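Robot Arm, Week Three

March 2, 2022

So the Jedden arm has been living at my place for a while now and several of you have asked if it's worth the money. Short answer: kind of! Long answer, get a coffee.

I bought the kit from Hivetti, the version with the two-finger gripper and the little wrist camera, and it came in 87 pieces (I counted because the manual said to, and I was two short, and then found both of them stuck in the foam). Putting it together took me a weekend. The instructions are fine up to the elbow and then they get weird, with a page that just says "attach as before" next to a drawing of a part I had never attached before. I emailed support and got a reply from a very patient man called Barry Mapplebeck, who sent me his own hand-drawn version of that page. It was so much better! They should print Barry's.

Anyway, laundry. That's the whole reason I wanted one of these. The Jedden comes with a pick-and-place starter program that's meant for blocks, and blocks are easy, it got those on day one. Clothes are another story. A shirt on a couch doesn't have a top or a side, it's just a heap, and the arm has to decide where to pinch.

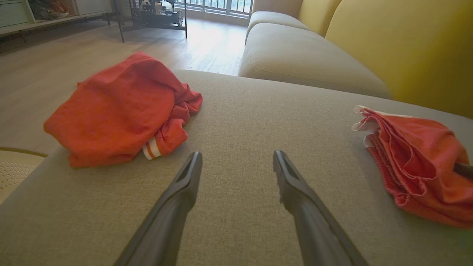 I've ended up going with a slow approach from straight above, with the fingers partway open, and then a short pause before closing. The default speed is way too eager for fabric. I turned it down to 5 and it's much calmer, and I stopped flinching. Bright clothes on a plain couch seem to be the friendliest setup, so if you're just starting, do that and save your gray sweatpants for later.

The thing I'd complain about is the finger pads. Replacements only come in packs from Horkov, shipping is slow, and I really think a spare set belongs in the box when you're paying 2,000 dollars. The software (it's called Ko, no idea why) is nicer than I expected, although it forgets my camera settings every time I close it, which drives me up the wall.

Would I buy it again? I think so, if you like fiddling. If you want your laundry done, please do your own laundry, it's faster. There's supposed to be a Ko update in April with a proper mode for soft things, and I'll post again once I've had a chance to try it on towels.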